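Trestia Two-Door Cabinet, after seven months in our back hallway

I put off buying storage for that hallway for far too long, partly because I am fussy and partly because the old bookcase still sort of worked if you leaned it just right. What finally pushed me over was a winter of boots and board games sliding onto the floor every time the dog went by. So in December I ordered the Trestia from Vanier, the little furniture shop over on Campbell Street, and I've lived with it long enough now to have opinions.

First, the assembly. The booklet says one person can do it, and I suppose one person can, if that person has long arms and a lot of patience. I did the base and sides alone with a cup of coffee going cold next to me, then called for help with the back panel. It took around 2 hours all told. Every screw was in the bag, with two spare – bless them – and the holes lined up the first time, which I can't say for the Konon dresser in our bedroom. 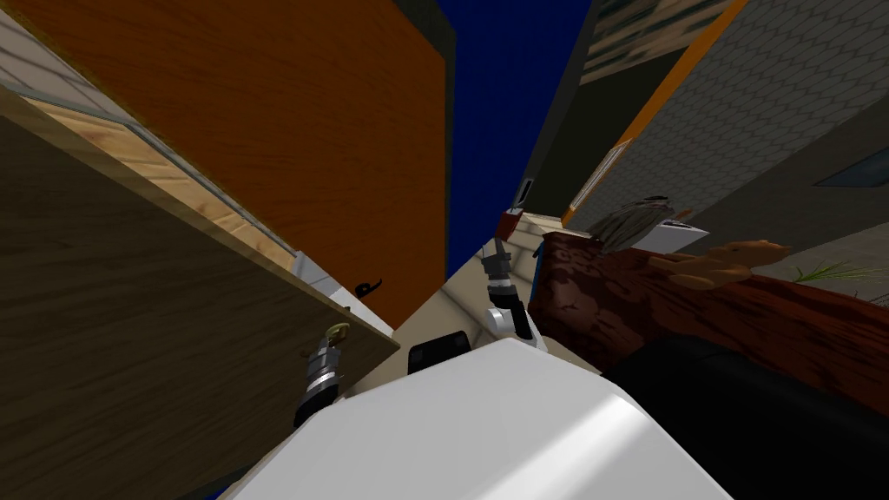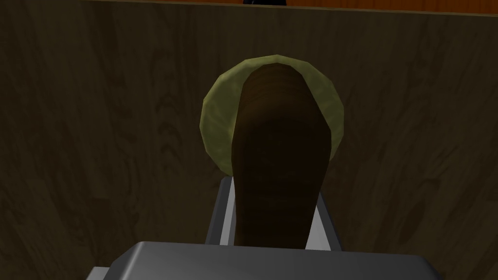
Handle end of a wooden cabinet in the first picture; gripper fingers up close in the second.

The doors are what I like best. They close with a soft, solid sound and they haven't sagged, even with grandchildren hanging off them all spring. The hinges did need a quarter turn after the first month, and that was my only bit of upkeep. Inside, the shelves move up and down on pegs, and the pegs are metal, so I feel fine about stacking my canning jars on them.

Now for the grumbles. The finish shows every fingerprint near the handles, and I wipe it down more than I'd like to. The feet don't adjust at all. Our floor slopes (the whole house does, to be fair) and I had to slip a folded piece of felt under one corner. And the bottom shelf is too low for tall boots, so those still live by the door in a heap.

Would I buy it again? Yes, and I'm already eyeing the narrow one for the laundry room. If you order, the item number is 3240, and do ask Vanier to carry it inside for you – the box is heavier than it looks.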